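Fornevgate Help > Manipulation > Perception and planning

Translucent bowls missing from the occupancy map, false objects inside them

Safta Lazăr
Posted Saturday, August 24, 2024

I maintain the perception side of a two-arm tabletop cell at Wulstead. Planning is done in Flosska, and a node called cârstea_scene turns segmentation masks and depth into collision objects. The setup worked well with opaque tableware. We have now changed to translucent plastic bowls and two separate faults have appeared.

Fault A. The depth camera sees straight through the bowl wall and returns the surface behind it. The occupancy map then contains, at best, a broken arc where the rim is. Flosska treats the rest as free space and will plan a gripper finger through the side of a bowl without complaint.

Fault B. The segmentation model finds objects inside bowls that contain nothing. From a low viewpoint the inner base acts as a mirror and picks up the ceiling lights and the equipment behind. The model labels patches of this as "utensil" or "container", with confidence high enough to pass our threshold. These are then inserted as collision objects, and the planner refuses grasps that are perfectly reachable.
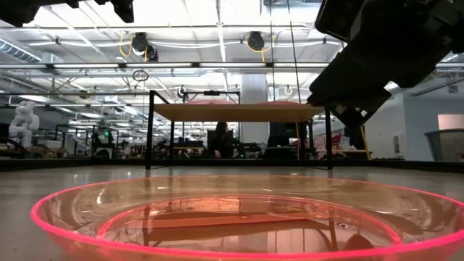 What I have tried

Lowering the depth confidence threshold. This filled in a little more of the rim and a great deal of noise everywhere else.

Raising the segmentation threshold until the false objects went away. By then it was also missing bowls at the back of the work surface, where the side view reduces each one to a thin ellipse. The pink ones were lost before the green ones, and I have not looked into why.

Temporal filtering, on the theory that reflections would flicker and real objects would not. With a fixed camera and fixed lighting the reflections do not flicker at all. The filter made them more stable.

Logs from the scene node show the same warning on every cycle in which a bowl is dropped:

[cârstea_scene] WARN 747: cluster rejected, insufficient support points (rim only)

I would prefer not to retrain if it can be avoided. The bowls are all the same shape, if that is useful. When several are out at once the views overlap, so one bowl is often seen through the wall of another, and the masks merge.
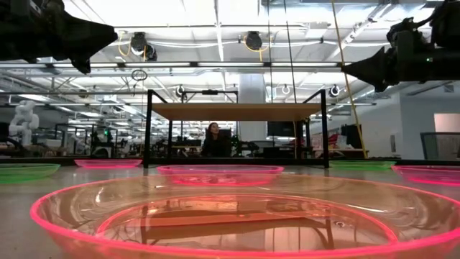 The merged masks are the part that worries me most. A merged mask gets a single centroid, the centroid usually lands in the gap between two bowls, and the grasp generator then proposes a rim grasp on a rim that is not there. I can reject these by size, but then both bowls vanish from the scene and I am back to fault A.

Is there a sensible way to do this within the existing node, or should I stop using depth for these objects altogether?

pelham_k

Stop using depth for them. Warning 747 means the node has too few points to fit a box. You can lower min_support, but all you get is a box around the rim fragment, which is worse than nothing as the planner will trust it.

You have said the bowls are all the same shape. That is most of the answer. Do this:

1. Segment the rim only. It is the brightest and most consistent edge on this sort of plastic. Train or tune for "rim", and drop "bowl" as a class.

2. Fit an ellipse to each rim contour. Use a robust fit, as you will have gaps where another bowl crosses in front.

3. The rim is a circle of known diameter at a known height above a known plane. With a calibrated camera, the ellipse gives you the centre directly. No depth needed.

4. Insert a mesh of the bowl at that pose. Publish it as a collision object and mask out the depth points that fall inside its projected outline, so the octree does not fight with it.

Overlapping bowls then matter much less. Two rims crossing are still two ellipses, even where the filled masks would have merged. Watch for the inner ring where the base meets the wall, though. It will fit as a second ellipse with nearly the same centre. Reject anything below the rim diameter minus your tolerance. I use 12 mm on similar stuff.

For fault B, discard any detection whose mask lies wholly inside a fitted rim unless a second camera agrees with it. A reflection moves when the viewpoint moves. A spoon does not.

drumlin

have you tried matte spray

Safta Lazăr

Spray is not possible, the plastic has to look as it does in use.

The ellipse fit works. I had to undistort the image before extracting contours; without that, rims near the edge of the view came out with a centre error larger than the finger opening margin. The inner ring was caught as described. Detections inside a rim are now checked against the overhead camera, and the reflections fail that check as they should.

What remains is on the planning side. For the plates on the raised shelf I fit the rims from above, and the poses look right when overlaid. The green and red strips lying across the plates are also segmented correctly, crossing or not. However, Flosska now rejects nearly every two-arm plan that reaches the shelf and times out at 3000 ms. Single-arm plans to the same poses succeed.
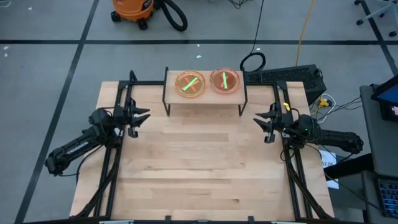
COLLISION CHECKING / ATTACHED AND STATIC OBJECTS

The failing pairs reported by the checker are plate against shelf top, then strip against plate. Both are in contact at the start state, so I assume the start is being treated as invalid, but I do not see why the single-arm group would then be allowed to plan.

pelham_k

The single-arm group in Flosska inherits the default allowed collision matrix. Combined groups do not; they start with an empty one unless you copy it across. So your single-arm plans are ignoring the contacts and the two-arm plans are checking them.

Copy the matrix to the combined group, then add plate/shelf and strip/plate explicitly. Do not allow finger/shelf while you are there -- it will make the timeouts go away and you will regret it on the first low approach.

Also set the contact padding on static meshes to 2 mm. If it is at the package default, the padded plate overlaps the padded shelf top even with a perfect pose, and any noise in the rim height makes it worse.

Safta Lazăr

The combined group did have an empty matrix. With it copied and the padding reduced, plans to both plates come back inside the time limit. I have left finger/shelf checked.

One remaining problem is that the rim fit drops out when a gripper covers more than half of the contour. For now the node holds the last pose until the rim is visible again. I will open a separate thread for that.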